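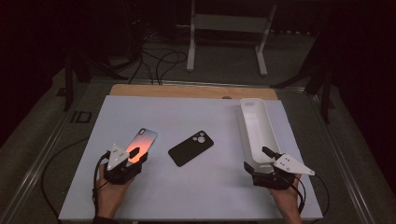
箱詰め工程の自動化に着手して半年になる。業務の記録は社内に別途あるので、ここには作業者の側で何が変わったかを中心に書いておく。

勤務先はスマートフォンの再生品を扱う拠点で、検品、清掃、箱詰め、出荷を同じ建屋で行っている。社内ではLumbaoと呼ばれている建屋だが、由来は知らない。自動化の対象になったのは箱詰めのうち、端末を内装トレーに収める部分だけである。検品は従来どおり人がやる。外箱の組み立ては数年前から専用機が動いている。間に残っていた手作業が対象になった。

トレーへの収納は、単純に見えて条件が多い。端末の外形は機種ごとに違い、カメラの張り出しの大きさも位置も違う。ケース付きで出荷する契約もあり、その場合は滑り方が変わる。トレー側にも個体差がある。成形の反りで、同じ型番でも開口部の幅が一定しない。人の場合、指先で引っかかりを感じた時点で角度を変えている。本人に聞いても「入れているだけ」としか返ってこない。

最初の案は、位置決め治具と吸着パッドを使う固定サイクルの装置だった。見積もりまで取ったが、機種の切り替えごとに治具交換が必要で、少量多品種の当拠点には合わなかった。1日の切り替え回数が多い日には、交換時間だけで午前が終わる計算になる。

現在の方式は、作業者が手持ちグリッパーで作業を行い、その動作データを学習に使うものである。システム一式はCastskaという製品名で導入した。作業者は左右の手に一つずつグリッパーを持ち、普段の手順どおりに端末を取り、トレーに合わせる。人の手でできてもグリッパーではできない動きがあるため、手順は一部組み直した。たとえば、人は端末を手の中で回して向きを変えるが、二本の爪ではこれができない。いったん置いて持ち直すか、反対の手に渡す。

初日の記録はほとんど使えなかった。原因は速さである。慣れた作業者ほど普段のペースで進めようとし、把持が浅いまま次の動作に入る。速度を落とすよう頼んだところ、今度は不自然に止まる箇所が増えた。結局、速さについては指示せず、「持ち上げる前に一拍置く」という一点だけを決めた。これで安定した。

1セッションは30分、間に休憩を入れる。グリッパーは素手より当然重く、手首への負担が大きい。導入前の計画では1セッションをもっと長く取っていたが、試行の二日目に作業者から前腕が張るという申告があり、短縮した。作業台の高さも下げた。身長差があるので、本来は昇降式の台が望ましい。予算申請は出してある。

集めた記録は10月末の時点で600件になった。件数としては多くない。ただし、失敗した記録を捨てずに分類してある点は後で役に立った。トレーの縁に端末の角が当たる、トレーごと動いてしまう、爪が開ききる前に手を引く、の順に多い。トレーが動く問題については、片方のグリッパーで手前の端を押さえる手順を標準にした。人が素手でやるときは、小指の側面で無意識に押さえていた動きである。手順書には書かれていなかった。

この「手順書に書かれていなかった」項目が、想定よりずっと多かった。端末を置くときの向き、トレーの切り欠きをどちら側に向けるか、保護フィルムの浮きをどこで見るか。作業者ごとに違うものもあった。切り欠きの向きは、奥に向ける人と手前に向ける人がいて、どちらでも品質に差はない。学習用には揃えないと動作がばらつくため、奥側に統一した。手前派の作業者には不評で、現在も通常ラインでは各自のやり方を認めている。

自動機での試験運転は、学習済みのモデルを双腕の装置に載せて行った。装置側の制御はMurnarという別系統のソフトウェアで、Castskaとの接続に時間がかかった。時刻同期のずれが主な原因である。ここは別の記事にする。収納の成功率は、主力の機種に限れば95%に達した。機種を混ぜると下がる。ケース付きの端末は特に下がり、原因はまだ切り分けられていない。表面の摩擦の違いか、画像上で黒い端末の輪郭が取りにくいためか、両方か。照明条件を変えて再試験する予定である。

95%という数字は、報告資料では良く見える。現場の感覚では足りない。失敗のたびに誰かが呼ばれ、装置を止め、端末を取り出し、外観を確認し直す。確認を含めた1回の復帰に40秒かかると、その間に人なら何台か収納できる。したがって現状では、自動機は人を減らしていない。減らす計画も今のところない。夜間の少量分を自動機に回し、日勤の作業者を検品側に寄せるという案が検討されている。

検品側に移ることは、作業者にとって単純な昇格でも負担減でもない。検品は立ち仕事が減るかわりに、判断の回数が増える。画面のわずかな傷を良品とするか不良とするかを一日中決め続ける仕事で、箱詰めより疲れるという人もいる。箱詰めは手が勝手に動くので、その間に頭を休められる。この評価は、工数表には出てこない。面談で初めて聞いた。

もう一つ変わったのは、記録を取られることへの感覚である。導入時の説明では、データは動作の学習にのみ使い、個人の作業速度の評価には使わないと明記した。それでも最初の数週間は、グリッパーを持つと黙る人が多かった。今は普通に話しながらやっている。評価に使わないという約束は、運用で守る以外に示しようがない。速度の集計画面は製品の標準機能にあるが、当拠点では管理者を含めて非表示に設定した。設定を戻すには、作業者側の代表の同意を必要とする運用にしてある。

手当についても書いておく。データ記録に従事した時間には時間単位の加算を付けた。根拠は教育担当の手当と同じ考え方である。新人に教える時間に手当が付くなら、機械に教える時間にも付くべきだという意見が作業者から出て、そのまま採用された。金額は小さい。制度として先に決めておいたことの意味は大きかったと思う。

残っている課題は次のとおり。

・ケース付き端末の成功率の改善
・トレーの反りが大きいロットの事前選別
・復帰作業の短縮。現在は停止から再開まで手動操作が多い
・グリッパーのケーブルの取り回し。腕を動かすと引かれる感覚があり、作業者からの要望が最も多い
・昇降式作業台の導入

ケーブルについては、上から吊る案を試したところ、今度は頭上が気になるという意見が出た。台の側面に沿わせて固定する案を次に試す。固定しすぎると可動範囲が狭くなるので、余長の決め方が問題になる。

トレーの供給元はBrallutura社で、反りの公差について問い合わせをしている。図面上は公差内に収まっているという回答だった。図面の公差は人が入れる前提で決められたもので、自動化を前提にした値ではない。厳しくすれば単価が上がる。手元の選別でどこまで吸収できるかを先に測ることにした。測定治具は自作する。

2026年3月14日（土）

追記：時刻同期の件は、タイムスタンプを付与する箇所を受信側から送信側に変えて改善した。詳細は次の記事で書く。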